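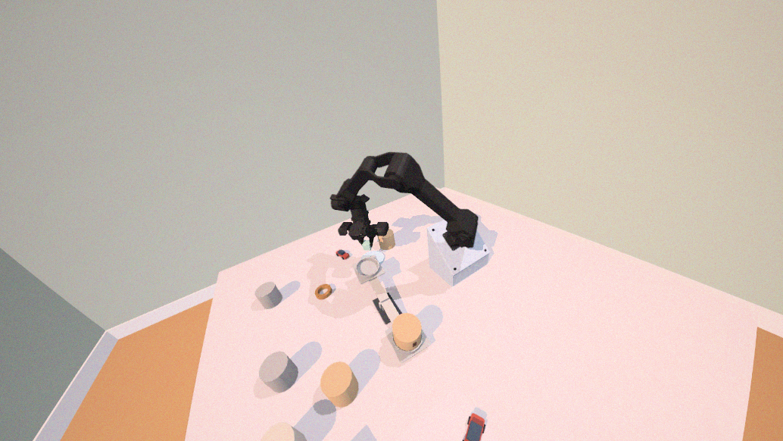 Pale pink top, small items grouped toward the left.

Todico Surface Finish, Matte: Review

Two coats of the Todico matte finish went onto a secondhand desk in March. The can is water based and sold in tinted and clear versions. I used the tinted one. The label gives a recoat time of 4 hours, and at Cindley, where I bought it, the shelf card says the same.

Preparation: The old varnish was sanded with 80 grit, then a finer sheet, then wiped down with a damp cloth. Todico says primer is optional on bare wood. I skipped it on the main surface and used it on the front edge, where the previous owner had left a stain. The primed edge took color more evenly. I would prime everything next time.

Application: The finish is thin and levels well under a foam roller. A brush leaves marks that do not flow out, particularly across the grain. Working time is short. Go back over a section after a few minutes and the roller drags. The first coat looked patchy and the second covered fully, apart from one knot that still shows at an angle.

Cure: Dry to the touch before the recoat time was up. Full hardness took much longer. A mug left on it during the first week made a ring, which I sanded out and touched up. The touch-up is slightly glossier than the area next to it. A mug left overnight a month later made no mark.

Wear: Pencil wipes off with water. Ballpoint does not. Metal objects dragged across the surface leave gray lines, most of which come off with a melamine sponge, but the sponge also polishes the matte.

Compared with Hoani Satin, which I used on a bookcase in Zorurthorpe, the Todico is easier to roll and scratches sooner. Hoani smells stronger and needs a third coat on light colors.

Suitable for desks and side tables. For a kitchen table I would use the Hoani. The lid on the smaller can does not reseal properly, so decant what is left into a jar.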